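Kitchen notebook – August, Sunday, started 7 a.m.

Carrying on from the last butter tart entry. The Grilell order for the long weekend picnic is 89 boxes, and the pastry still isn't settled. Henao wants the tarts to hold up on a folding table in the sun for an afternoon, so runny filling is out for this job, whatever we all like at home.

1. Pastry

Three doughs, all rested overnight. Lard dough rolled easily and shrank the least. All-butter tasted best but slumped at the rim on the top rack. Half and half came out close to the lard one for shape, with better colour. Going with half and half. Vinegar stays in. Reinaldo thinks the egg can come out and he may be right, but I don't want to change two things at once.

Rolled to 3 mm. The cutter from Dridgate is a hair too small for the deep tins and leaves the rim uneven, so go back to the old one until they exchange it.

2. Filling

Base as before: brown sugar, corn syrup, butter, egg, salt. Swapped a third of the corn syrup for dark maple in batch B. Flavour is much better. It also set softer, and the centre ran when I cut one at noon. Batch C had the same maple with an extra yolk and went in nine minutes longer on a lower heat. Clean cut, still a bit of give. C is the one to repeat.

Raisins: doing both, kept on separate trays. Don't mix the trays. Last year's labels came off in the cooler and we had a long afternoon.

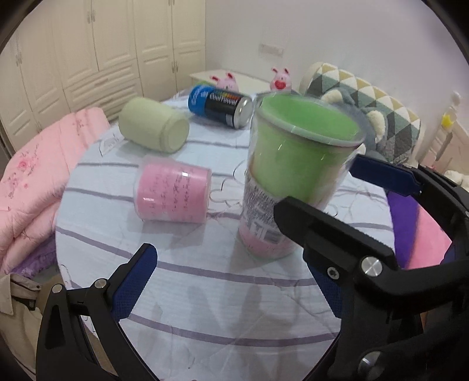 3. Nanaimo bars

Only one batch today, no changes to the base. Custard layer was too sweet against the tarts, so I cut the icing sugar slightly and added a pinch more salt. The chocolate cracked on slicing again. Next time score it before it sets fully – hot knife, wiped between cuts.

4. Costs and quantities

Butter for the full order comes to 624 dollars at the Pukdale price. Reinaldo Damasceno is going to ask them about a case rate. Maple is the other big line and I haven't got a firm number yet. If it comes in high, we go back to batch A filling for the raisin trays and keep C for the plain.

To do

– repeat C in the deep tins, full tray
– order tart boxes, the ones with the window
– check the top rack, left side is browning early
– ask Henao whether the flag picks are theirs or ours

Filed under: Baking Notes, Canadian Classics, Test Batches

Contact the kitchen | © All rights reserved | Back to top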